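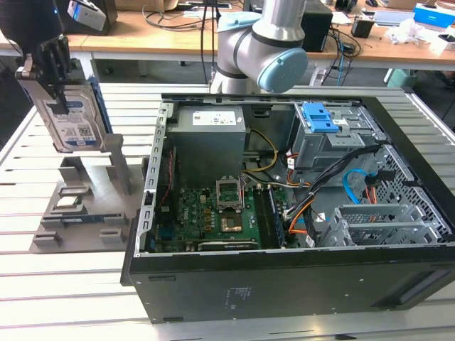
Side panel off, blue drive-cage latch at upper right.

Estitz refurbished desktop tower, reviewed by Esperanza Wojcik

I paid $100 for this thing, and the seller's page promised "tool-free access throughout." Mostly true. The side panel comes away without swearing, and the blue latch on the drive cage is the nicest bit of plastic I've handled all year. Drives come out in some 9 seconds once you've got the knack.

The cabling is another matter. The black bundle from the cage runs diagonally across the case like it's late for something, and you will be moving it every time you want the memory slots. The recessed handle is handy – for one hand, on a small person, going downstairs.

Good for parts, fine for a spare office machine. I'd have been happier at $50. Three stars, one of them for the latch.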